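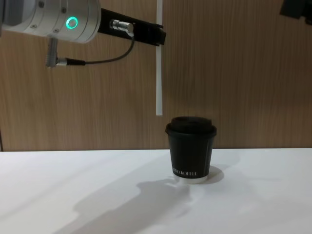 CHAPTER 7
Disposable Hot-Drink Cups and Lids

7.1 Scope of the chapter

The paper cup with a plastic lid is among the most common short-life packages in food service. It is filled at a counter, closed by hand in a second or two, carried, drunk from, set down on a table and thrown away. Each of these steps places a demand on the package, and the demands conflict. A lid that resists leaking is harder to put on. A wall that insulates well takes up more room in a stack.

This chapter treats the cup and the lid as one assembly. Sections 7.2 and 7.3 cover the parts and their terms. Section 7.4 introduces the lid fit, and the rest of the chapter deals with board selection, side seams, stacking and test methods. Readers who have worked through Chapter 6 will already know the properties of coated board and may skip the first part of Section 7.5.

7.2 The cup body

A paper cup has two basic pieces, a side wall and a bottom disk. The side wall is cut flat as a section of a ring and wrapped around a tapered form. Its two straight edges overlap and are sealed to make the side seam. The disk is set in from the lower edge, and the wall is folded inward around it. The cup therefore stands on a ring of board, with the disk held slightly above the table.

The body widens toward the top. The taper lets empty cups nest, and it lets the finished cup slide off the form. A steep taper gives easy release and a compact stack, but it moves the center of mass of a full cup upward and makes the standing ring small relative to the mouth. Small cups tolerate this better than tall ones. A designer who raises the height of a cup without widening its base should check the tipping angle again with the lid in place.

The top edge of the wall is rolled outward to form the rim. The rim stiffens the mouth, gives the lip a smooth surface, and serves as the anchor for the lid. A cup with a damaged rim will hold liquid but cannot be relied on to hold a lid.

Outer finish is mainly a matter of print and handling. Matte coatings hide small scuffs and are slightly easier to grip than gloss. Dark bodies hide drips, which is one reason a black cup is often paired with a black lid. The color has little bearing on how fast the drink cools, as most of the heat leaves through the wall by conduction and through openings in the lid as vapor.

7.3 The lid

Hot-drink lids are usually formed from thin plastic sheet. Three regions matter in design:

Skirt and rim. The outer edge of the lid, which passes over the rolled rim of the cup and overhangs it.
Channel. The groove inside the lid edge that grips the cup rim.
Raised section. The center of the lid, lifted above the channel to leave room for foam and to stiffen the sheet.

A flat lid bends when pressed in the middle, and the bending can pull the channel off the rim. A domed center resists this. For the same reason, a lid should be seated by pressing around its edge – never by pushing on the dome.

7.4 A first look at lid fit

Lid fit is described by two forces: the force needed to seat the lid and the force needed to remove it. Both depend on the difference between the rim diameter and the channel diameter, and both change when the rim becomes warm and damp.

In a bench study of the Corico cup, Guoqing Duan seated and removed 200 lids at the Garkelbridge laboratory. The cups were filled with water at 92 degrees Celsius and left to stand for 10 minutes before removal. Removal force fell over this period, while the rim diameter measured across the side seam stayed larger than the diameter at right angles to it. The seam adds a layer of board, so the rim is never a true circle. Placing the drinking opening directly over the seam is a common cause of dripping, and the effect is worked through numerically in Section 7.9.

Terms to know before continuing: side seam, standing ring, rolled rim, channel, skirt, seating force, removal force.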